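Chapter 7
Learning to Grasp Soft Objects from Wrist Camera Recordings

Piret Tamošiūnaitė and Margus Žukauskas

After reading this chapter you should be able to explain why a soft object is difficult for a two-finger gripper, to prepare a set of recordings for training, and to judge a grasp policy by a test that is fair.

7.1 The problem

In Chapter 6 all objects were rigid. A wooden block has the same shape before the fingers close and after. For such objects the grasp can be planned from one picture, and the plan remains correct until the block is lifted. Shoes, bags and folded cloth do not behave in this way. When the fingers press, the material gives, the opening of the shoe changes its form, and the point which was planned for the contact is no longer where the plan expects it.

There are two common answers to this difficulty. The first is to model the deformation. This gives good results for simple sheets of cloth, but it needs material constants that are seldom known for everyday things. The second is to let the robot learn from recorded demonstrations, in which a person guides the gripper and the camera near the wrist records what the gripper meets. We follow the second way in this chapter.

7.2 The Pleston recordings

Our main material is the Pleston set. It has 3000 demonstrations made with 41 objects, most of them shoes. Every demonstration was cut by hand into an approach, a closing and a lift. The cutting was slow work, and we advise the reader not to underestimate it. In February we found that 287 demonstrations had the closing marked too late – the fingers were already in contact when the label began. We marked these again before any training was done.

A question which students often ask is whether blurred pictures should be removed. In our first version of the method, called Forkeo, we removed them. A simple sharpness measure was calculated for each picture, and everything below a fixed limit was thrown away. The policy then became worse at the end of the approach. The reason was found when we looked at what had been deleted: the blur was strongest near the contact, so the filter had taken away many of the pictures that the policy needed most. The second version, Celtar, keeps all pictures and gives the policy a short history of finger positions together with them.
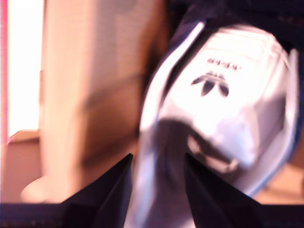 Why not use a faster shutter and avoid the blur completely?

A faster shutter lets in less light, so the pictures become darker and have more noise. It is useful when the lighting can be controlled, but a policy which shall work in ordinary rooms must still be trained with some blur.

7.3 What is counted as a success

A grasp is counted as successful when the object is lifted and stays between the fingers for 2 seconds. The rule is strict for heavy boots and rather mild for light shoes, and Section 7.6 will return to this. Objects used in the test must not appear in the training part, also not in another size or colour. The Zariņš split, which we use from here on, was fixed on 2024-06-30 and has not been changed after this date.

We begin with the simplest policy – one picture in, one finger command out – and add the history of positions in Section 7.4.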